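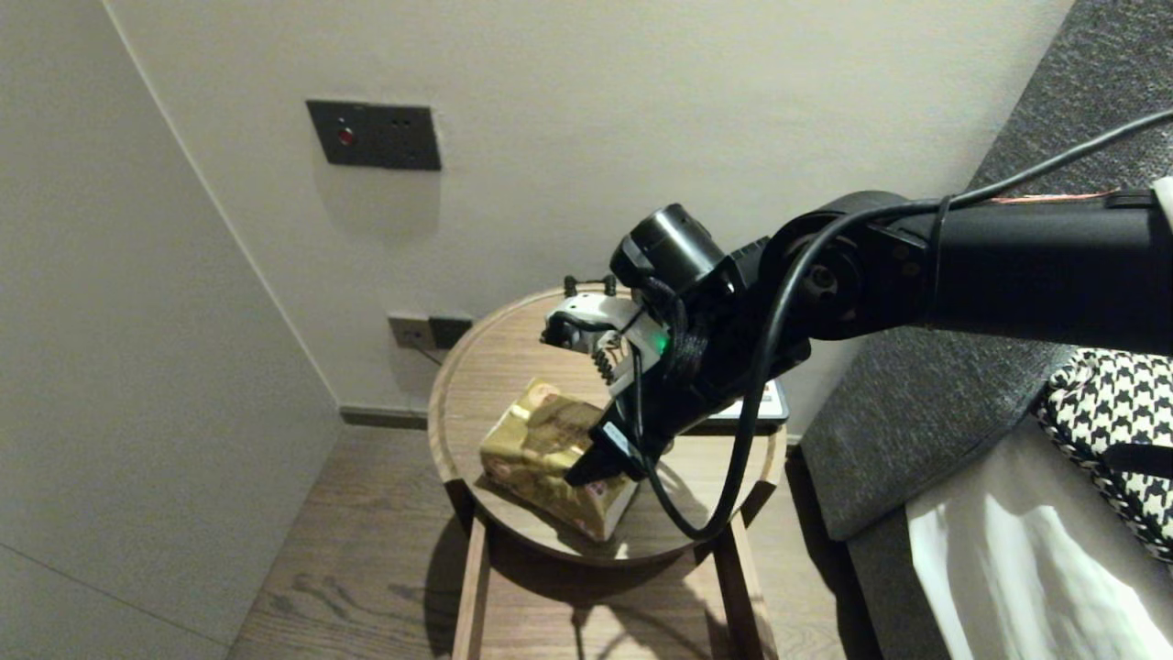 The engineer who runs gripper trials at Sarkside has an opinion on fingertips, and she would like it known that she did not always. "I used to have hobbies," she says.

For most of the winter she has been comparing two fingers on the same arm, one from Brumetti and one from Trornberg, in rooms with ordinary furniture in them. The tally stood at 3,082 grasps when we spoke in January, and she recites it the way other people mention a mortgage.

Why furniture? "Our old bench was perfect. Flat, gray, bolted down. Everything worked on it. Then you go to a round table with a rim and the arm behaves as if it's never met wood before." She blames the rim for a good deal. A finger coming in low can catch on it, and the controller, a Palaniappan board she describes as "loyal but not curious," will keep pushing until someone tells it to stop.

Foil packets are her least favorite object. They slide, they crinkle, they throw glare back at the wrist camera. The Brumetti finger pinches them well and drops them a moment later. The Trornberg is slower to close and holds on, sometimes past the point where you'd like it to let go. Of 2,128 packet grasps so far, she counts 29 as ones she would show to a visitor without talking over them.

"That's a joke," she adds. "Mostly."

She is kinder about the cameras. The one above the wrist gives a decent view of the tabletop until the arm gets close, and then the gripper blocks the interesting part. The lower one sees the finger very well and not a great deal else, including, on sunny mornings, the table. 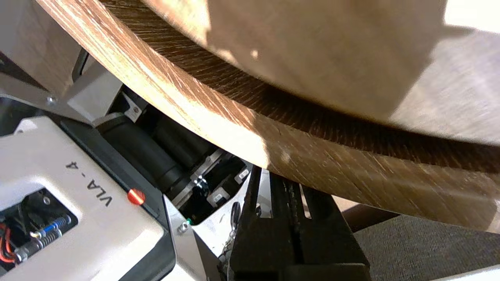 From down at the gripper: finger, motor, wiring, and the edge of a sunlit table.

Has she picked a winner? She has picked a favorite, and she won't say which until the report is out. Her manager wanted the whole comparison wrapped up at 3,000 grasps. She kept going, on the grounds that the last batch had been suspiciously good.

"I wanted to see it fail properly," she says. "It was very obliging."

The next round uses soft bags of rice. She has already bought a dustpan.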